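# Front room, Saturday tidy

13 July 2024. The ground-floor room at Fokenach has to be clear before the painters from Halás start on the walls. The full room list has 41 lines and is kept in the hall folder.

## Table by the curtain

The black fabric things are in one heap on the small pale-topped table, straps hanging over the front. The soft toy in the yellow hat with the green brim sits on top. The grey curtain stays up until the rail is unscrewed. The small dark decorations on the wall come off last and go in an envelope.
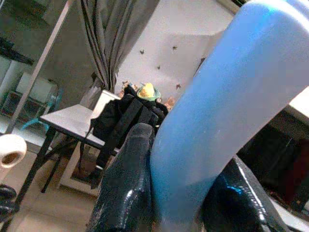

## Floor

Cream-white tiles with thin grey grout lines. The clear plastic cup goes in the recycling, and so does the flat piece of beige cardboard. The tool with the wooden handle and blue bristles goes back under the sink – it was bought from Skevora in December and is still the best thing we have for the grout. Plain warm water on these tiles, no polish.
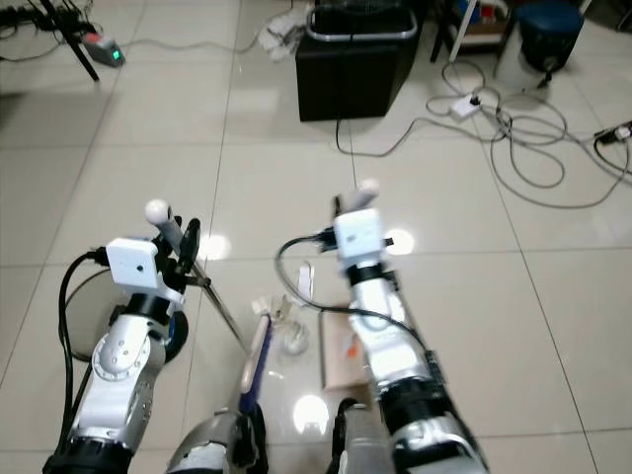 ## Television end

The television and the low table move together into the back room. Cables under the table to be unplugged, coiled and tied, with each adapter kept with its own lead. The brown leather armchair needs two people and a blanket over it. The tan cardboard box stays by the white cabinet until Monday, when the Nulico van comes at 14:00.
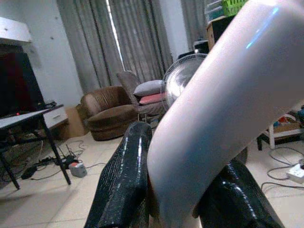 Please label both ends of every cable before anything is unplugged. Last time we spent a whole evening working out which lead went where, and one adapter ended up with the wrong lamp. Masking tape and a biro will do.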